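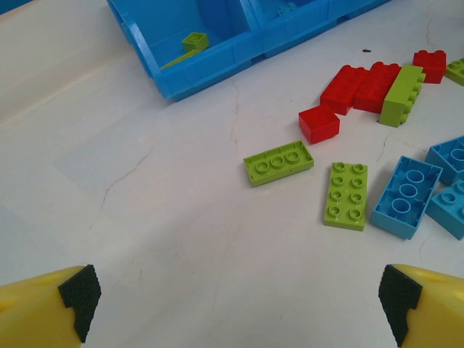

*Toy bricks on a white tabletop, with a storage tray.*

## What is plastic?

Plastic is a material that people make in factories. Most of it begins as oil, which is found deep underground.

The oil is heated and separated into parts. Some of these parts are joined together in very long chains. Scientists call these chains **polymers**.

To make a toy brick, small grains of plastic are melted and pressed into a metal mould. When the plastic cools, it becomes hard and keeps its shape. Colour is added before moulding.

Plastic lasts a very long time, so it should not be thrown away carelessly. Toys that are no longer wanted may be given to another child.

**Word to learn**
*Mould:* a hollow shape that gives a material its form.

Text by Hanane Fawzy, Futley Museum Learning Service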